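Jobless claims in the Vlachou area slipped again in January, with 679 new filings against 524 openings posted the same month. Better than December. Not by much.

Hiring is coming mostly from the two big names on the river road. Fliner, which runs the packing plant, took on 5 shift leads and says more postings are on the way. Kivex is keeping its headcount flat till spring.
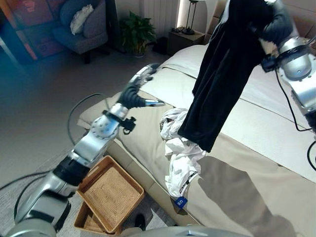 Service jobs did most of the lifting last month. Hotels, home care, dry cleaners, the usual. Wages in that group are still the lowest in the county, and turnover is high. A lot of it is bedroom work, a black garment picked up off a guest's bed or held up over one, sheets, towels, next room. Managers at the Jallow hotels say they can fill a morning shift but not a late one, and overtime is eating the budget.

Total payroll in the four service categories now stands at 2,524, the county labor office said in its monthly note. That is the highest since the office changed how it counts part-timers.

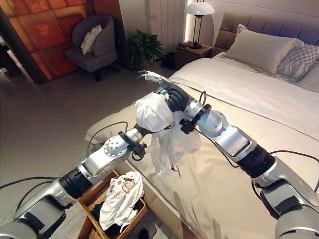
*2 min read*

Victor Nyamweya, who writes the note, said the gain is real but narrow. "Take out hotels and home care and January is flat," he said. "I'd want to see another month before I call it a trend."

Retail lost ground after the holidays, as it does every year. Construction was unchanged, mostly becuase of the weather. Warehouse work up a little. Office jobs down a little, with two small insurance agencies closing their downtown branches.

Pay is the sore spot. Starting rates at Fliner have not moved since last summer and the company would not say if a raise is planned. Kivex did not return a call by press time. 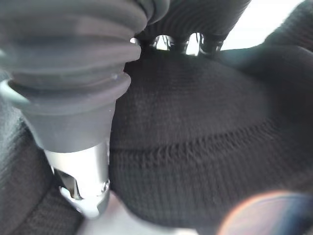
Vol. 5, p. 3

Next month's note will carry revised figures for the fall quarter, which the labor office says were off due to late forms from a few of the larger employers. Revisions could go either way, Nyamweya said. The public job fair is still on, same hall as last year, doors open at nine. Bring a resume and two copys of your ID.

Posted 2024-02-28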